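I arrived at the Vedwood hall in the middle of the morning, with a heavy bag and a list of parts which my car still needs. The car is a four-door sedan from the early seventies, and for two years its dashboard has had a hole where the clock should be. I had read that the April fair for restoration parts is the best place in our region for interior trim, so I took the early train and left the car at home.

The entrance is at the side of the building, not at the front, and I lost some time before I understood this. The ticket was cheap. They give you a paper map, and this year it lists 362 tables. It is printed very small, so bring your glasses if you use them.

## The halls

There are 3 halls. The first is mostly body panels and chrome, the second is engines and brakes, and the third is for interiors: seats, carpets, door cards, knobs, gauges, steering wheels. I went quickly through the first two. In the second hall the air smelled strongly of oil, and the aisles are so narrow that two people with bumpers under their arms cannot pass each other.

The third hall is quieter and has better light. I spent most of the day there.

## Door seals at Billura

Billura sells rubber only. They had seals for doors, trunks and vent windows, all hanging on hooks with a paper label. I had cut a short piece from my old door seal and carried it in my pocket, and I recommend that everybody does the same. The seller put my piece against four different profiles before he was satisfied. The one I would have chosen from the catalog was too thick at the lip, and with it my rear doors would not close.

I bought enough for both rear doors. The price was higher than on the internet, but I could bend the rubber with my hands before I paid.

## Gauges and faces at Leclerc

The Leclerc stand repairs instruments. They open the gauge, clean it, set the needle again and, if you want, put on a new face. They had old and new faces next to each other under a lamp, so a visitor could compare the letters. On some cheap new faces the numbers are too bold and the black is too shiny. On the good ones the black is flat, almost like paper.

I asked about my clock. They had 3 of the correct type in a drawer, and one was running. The glass has a small scratch near the edge, which I can accept. I was also told not to connect it to the old wire before I measure the voltage, as these clocks burn their points when the battery is weak.

They paint the needles by hand at the stand. It is slow work, and I watched it longer than I planned. 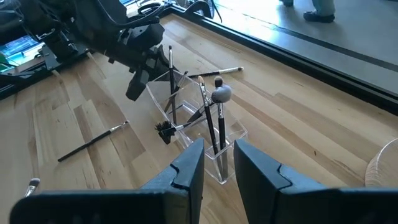
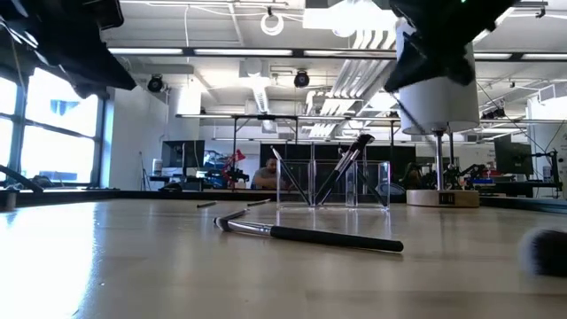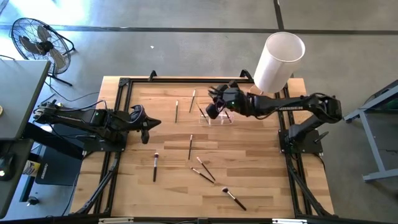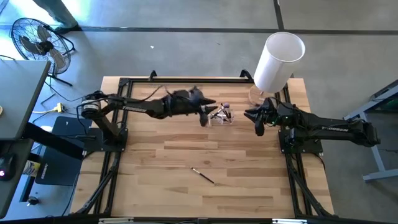
After lunch I went to Astoto, which makes carpet sets and seat covers. Their vinyl samples are sorted by year, and you may take a small cutting home for free. My seats are a dark green that is difficult to match. Two samples looked right inside the hall, but near the window one of them was clearly more blue. I took both cuttings and will hold them against the rear seat, where the sun has done less damage.

Their carpet is sold already formed to the shape of the floor. It is not folded for transport but rolled, and the roll is long. I did not want to fight with it on the train, so I wrote down the order number and will have it sent.

Some practical notes for those who want to go next year:

- The food is only sausages and cake, and the line is long at noon.
- Many tables do not take cards.
- The third hall begins to pack up to one hour before closing, so do not leave the interiors for last.
- Large parts can be left at the side entrance while you continue to walk.

I did not find the two chrome screws for the glove box hinge. Every seller had the correct length with the wrong head, or the correct head in plain steel. I will clean the old ones and use them again. The clock is on my desk now, wrapped in a towel, and it waits until I have measured the wire.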